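Limewash in Older Houses: Speaker Notes
Evening talk, Istow Hall, March 4, 2004. Speaker: Colleen McKinnon

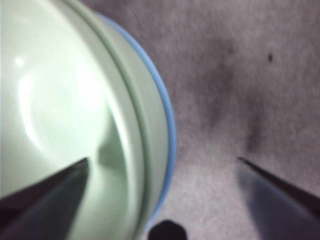
Before starting
Slides are on the laptop, spare copy on the disk in the blue folder. Sample boards go on the side table. Ask Tanveer to hold the house lights until slide 3. Handouts at the end, not the beginning, or people read them while I talk.

Slide 1. Who I am
Twenty years of painting and decorating, mostly older houses. Started on new builds with ordinary emulsion. Moved to lime after a job on Koster Street where the front room paint kept coming off in sheets. Mention that Shazia Ghauri owned the house and let me try again after the first job failed. She is here tonight, so look up and say thanks.

Slide 2. What limewash is
Slaked lime and water, with pigment if you want color. That is the whole recipe for the plain kind. Some mixes have a little tallow or casein added for outside walls. It goes on thin and nearly clear and turns opaque as it dries. People always worry at the first coat. Tell them to leave it overnight before they judge it.
Difference from paint: modern paint makes a film on top of the wall. Limewash soaks in and hardens as part of the surface. That is why it needs a wall that will drink it.

Slide 3. Where it works
Lime plaster, bare brick, soft stone, old limewash that is still sound. Some clay plasters, after a test patch.
Where it doesn't: gypsum board, anything with vinyl or acrylic paint on it, gloss woodwork, metal. You can buy a primer for painted walls and I have used one. It holds, but you have put a film under the limewash and the wall breathes no better than before. Fine in a dry bedroom if all you want is the look. I would not do it in a cellar or on a chimney wall.
Quick test – flick water on the wall. If it darkens and goes in, carry on. If it runs down, there is something on there.

Slide 4. The Koster Street front room
Solid brick, no cavity, 1880s. Two layers of vinyl paint over lime plaster. Damp to knee height on the street side. The owners before had been told it was rising damp. The real trouble was the path outside, which had been built up above the floor level, plus a cracked gutter joint.
First job, December: I scraped, filled and repainted. It had blistered by spring.
Second job: lowered the path, fixed the gutter, stripped back to plaster, left it bare for 3 months with the window open a crack. Then limewash. Say clearly that the limewash did not cure the damp. The path and the gutter did. The limewash let the last of it out without peeling.
Pause here for anyone who has the same thing at home. Keep it short or we lose ten minutes.

Slide 5. Getting the wall ready
Strip loose material. Steam is slow but kind to old plaster. Chemical strippers leave residue, so rinse and wait.
Patch with lime filler. Gypsum filler shows through as a flat patch, a slightly different color, and you will see it every time the sun comes round.
Brush down, then mist the wall with a garden sprayer. Damp, with no water running. Misting is the step people skip. A dry wall pulls the water out too fast and you get powder that rubs off on your sleeve.

Slide 6. Putting it on
Goggles and gloves. Lime burns eyes. Say it twice. Clean water within reach before the lid comes off the tub.
Wide, long-bristled brush. No rollers. Work it in every direction, thin as milk. Keep stirring, the lime sinks.
Keep a wet edge and do a whole wall without stopping. If the phone rings, let it ring.
Two coats is the least I would do. Most rooms want three or four. A day between coats, and mist again each time.
Don't do outside work in frost or strong sun. Hang damp sacking if the sun comes round onto the wall.

Slide 7. Color
Use lime-safe pigments: the earth colors, ochre, umber, iron red, some greens. Mix pigment in warm water first and let it stand overnight.
It dries much paler than it looks in the bucket. Paint a strip on a scrap of lined board, dry it fully, and look at it by day and by lamp.
Mix all you need in one batch. Matching a second batch is close to impossible. Write the weights on the tub lid.
Pass round the boards now. The Istel ochre board is the one with the bad streaks – leave it in, it shows what happens without stirring.

Slide 8. What it cost
Hall and stairs job for Saqib Khattak. Materials came to $392, lime putty, pigment and 2 new brushes included. Labor extra. His other quote, for lining paper and vinyl paint, was $600 for materials. Point out that the stairs had sound old limewash already, so there was hardly any stripping. With stripping the sums look different. Don't oversell this one.

Slide 9. Looking after it
Don't scrub. Dust with a soft brush. Marks get a dab of fresh limewash, feathered out. A fresh coat every five years or so inside, sooner outside on the weather side. Behind a stove or sink use tile or a board.

Questions I usually get
Can I use it in a bathroom? Yes on the walls, no where water hits directly.
Is builder's lime the same thing? The bagged hydrated kind will make a wash but it is weaker. Putty is better. Fresh putty is better than a tub that has been left open.
Does it kill mold? It discourages it. Find out where the wet is coming from.
Will it cover wallpaper? No.

Closing
Donal Nic Giolla is running the practical day in the Redilia workshop. Sign-up sheet by the door. Old clothes, goggles provided. Boards back to the side table please, I was one short last time.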